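Section 5. Running the desk-tidy demonstration for visitors

This section covers the two-arm table when it is used for an open day or a booked visit. It assumes the Sallance controller has already been set up and both arms have been homed.

Before visitors arrive

1. Wipe the tabletop and let it dry.
2. Set the organizer in the middle of the table, tall compartment to the left.
3. Put the scissors in the tall compartment, handles up.
4. Lay a binder clip and a paper clip on the table in front of the organizer. Leave a finger's width between them.
5. On the controller, open the Eswood program and choose Visit. Speed is limited to 15 percent in this mode and can't be raised from the menu.
6. Run the program once with no one at the table.

Note: Visit mode starts with the left arm. The right arm stays raised until the left has finished its part.

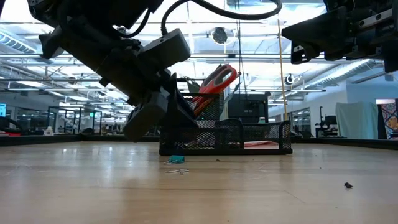 If a gripper stops with its fingers too near the mesh, press Hold and move the organizer to the right by hand. Don't push on the arm – the joints stay powered during Hold. Press Resume when your hands are clear.

CAUTION: Keep visitors 2 meters from the table while the arms are powered. Anyone who wants to handle the clips or the scissors must wait until the arms are parked and the controller shows Off.

During the demonstration

7. Tell the group that the arms are about to move, then press Start.
8. Keep one hand near the stop button for the whole run.
9. If a clip is dropped, let the program finish. Pick it up between runs.
10. Allow 5 minutes between runs. Visitors usually want to ask questions then, and the motors need the rest.

Note: Code 1445 means the wrist camera has lost its view of the table. Check its cable first, then restart the program.

After the last group

11. Choose Park and wait for both arms to stop.
12. Switch the controller to Off.
13. Enter the number of runs in the Brultside log, along with any codes shown.

For changing gripper fingers, see Section 6.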